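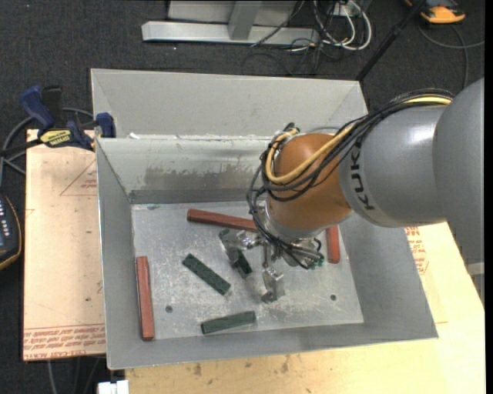 Tokico two-finger gripper for bin picking: product and trial page

The Tokico is a metal gripper with two fingers for taking long parts out of a bin. It is made by Simard and we sell it from our shop in Dridport. On this page you find what it can do, what we learned when we compared it with the Medside gripper, and what you receive in the box.

What it is for

Bars are not easy parts for a robot. They lie across each other, they lie flat against the wall, and one bar often has its end under another. A suction cup can hold them if the surface is clean and even, but with painted or rough bars we had too many drops. The fingers of the Tokico are narrow at the tip, so they can go down between two bars which lie near to each other.

How we test

We work with a KUKA arm over an open bin of grey sheet metal with sloping walls, held at the rim by a bar clamp. The parts are red bars and shorter green bars. We prefer a used bin with scratches on the floor, as the customers have the same kind, and a scratched floor gives the camera more difficult reflections than a new one.

Both grippers were mounted on the same arm and used the same camera and the same controller. Only the gripper and its finger settings were changed. One trial is one attempt to pick a single bar. The bars were mixed again by hand after every 10 attempts.

Results of the comparison

Total attempts, both grippers together: 1,034
Bars in the open middle of the bin: no important difference
Bars close to a wall: Tokico better
Bars in a corner: Tokico better, but still the weak point
Short bars lying at an angle: Medside a little faster to close

The Medside has a wider body. Near the wall it must come in with more tilt, and sometimes the planner finds no path at all. On the other side, its stroke is longer and it needs less exact position from the camera. If your parts are always in the middle of a flat tray, the Medside is a good choice and it costs less.

Technical data

Fingers: two, exchangeable tips
Opening: 40 mm
Closing: parallel
Mounting: round flange, adapter plate on request
Cable set: power and signal, for routing outside of the arm

Please think about the cables early. They must have enough length for the wrist to turn fully, but a loop that is too large can touch the rim of the bin when the arm goes deep. We fix ours at the wrist and check it at the lowest position before any automatic run.

In the box

Gripper with standard tips, one pair of bent tips, screws, cable set, printed manual. The adapter plate and the controller are ordered separately.

Price and trial loan

The price of the gripper is 700 per month in rental, and the purchase price is given by quotation. For a trial you can send us your parts - one bucket is enough - and we run them in our own bin. You receive the list of all attempts, also the failed ones. Trial places are open again from March.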